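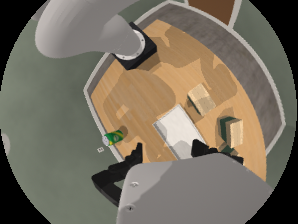 Fledinier Tabletop is a ready-made practice room for people teaching a robot arm to pick things up and put them somewhere else. You load it into the Mikitz simulator, choose an arm, and you're moving things inside a few minutes. We wanted the wrist camera to be as awkward as a real one, so it gets a proper round, curved view with black corners, and the gripper takes up a big part of it. Table edges bend, the white tray sits at a slant, and a green soda can lies way out at the left where it's easy to miss (our early test policies missed it all the time!). If your software can cope with that, it's in good shape for real hardware.

What's in the pack

One furnished room with a long wood table
White arm on a black pedestal, with the Jayasinghe two-finger gripper
Object set: shallow tray, soda can, open cardboard box, tan and green containers, plus a few extras
Wrist camera and room cameras, recorded together
1,822 recorded runs, of which 1,553 are marked as clean
Layout files you can edit in any text editor

The runs that aren't clean are in there on purpose. They have slips, late closes and arms that wander off for a look around, and you can filter them out with one setting if you don't want them. Mwende Mfinanga did the marking and left short notes on most of them. Her notes are worth reading even if you never touch the recordings – "fingers closed on nothing, twice" is a favorite around the office.

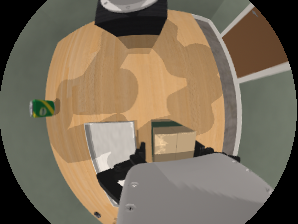 Wrist camera view: one finger on each side of a small box, next to the tray.

Shadows got a lot of our attention in this version. The arm and gripper throw big soft shapes over the wood, and they move when the arm moves, so the same object can be bright in one step and half dark in the next. You can turn them down, turn them off, or shift the light between steps if you're feeling mean. We'd start with them on. Training takes longer, but you find out early whether your model has learned the objects or just the lighting.

Camera placement is the other thing people write to us about. The room cameras can go anywhere you like, and the pack comes with a handful of saved positions that look down the table toward the arm. Names and positions are stored with each run, so if you bump one halfway through a project you can put it back where it was.

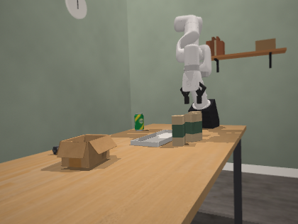 Each layout can be shuffled. Set a seed, say how far things may drift, and you get 100 fresh starts in one go, or 200 if your machine has the memory for it. The shuffler checks that nothing overlaps and that every item is within reach before it saves. It can also put items close to an edge, and we'd really like to hear how your policy does with those.

Adding your own objects is simple enough: drop a mesh into the objects folder, give it a weight and a friction value, and restart the scene. Oranuch Luangrath wrote the guide for that part, and it includes a table of friction values to start from. Cardboard was the hard one. She went back to it more times than she'd like to admit.
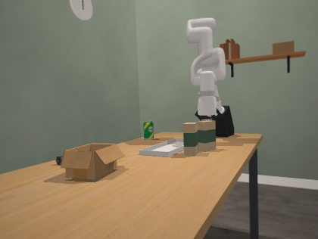

A few things it doesn't do yet. There's no cloth and no liquid, and box flaps stay where the layout file puts them. Only one arm can be on the table at a time. Two-arm layouts are what we're working on now, and we hope to have them out in September.

Needs: Mikitz, a graphics card, and plenty of disk space if you want all the recordings. You can download the room and objects on their own first.

Made by Plevomstead
Page updated 2018-06-12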